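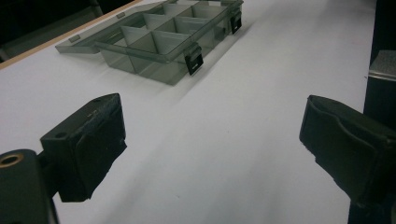
Kerstin Bauerfeind wrote to ask whether the Kohlhase crossbody is worth the extra money over the Ostero, and whether the strap on hers would ever stop squeaking. Good question, Kerstin, and yes to the second one! Mine went quiet after I rubbed a little leather balm into the tabs where the rings go through.

As for the money, okay. I paid 875 for the Furolberg set, backpack plus crossbody plus matching wallet, back when it was on sale, and I've carried pieces of it nearly every day for over 6 months now. The Kohlhase I bought separately, for more than I want to admit to my sister.

The Kohlhase has the better zipper, no contest. It glides. The Ostero one catches on its own lining right at the corner, and I've already got a little chewed-up spot there. But the Ostero has three inside pockets where the Kohlhase has a single long one, and I'm a person who loses lip balm in a purse the size of a sandwich, so I keep going back to the cheaper bag (sorry, fancy bag).

The Furolberg backpack is roomy and comfy, and the bottom is stiff enough to stand up by itself next to a café chair. I wish the side pocket held a real water bottle. Mine pops out whenever I bend over to tie a shoe. The wallet has seven card slots, all very tight at first, and the snap took a few weeks to loosen up.

I tried a Navum too, but the strap was too short for me over a winter coat and I sent it back, so I can't say much about how it wears.

So, Kerstin, if you mostly carry a phone and keys, get the Kohlhase and wait for the January markdowns. If you haul around as much junk as I do, go Ostero and be gentle with that zipper!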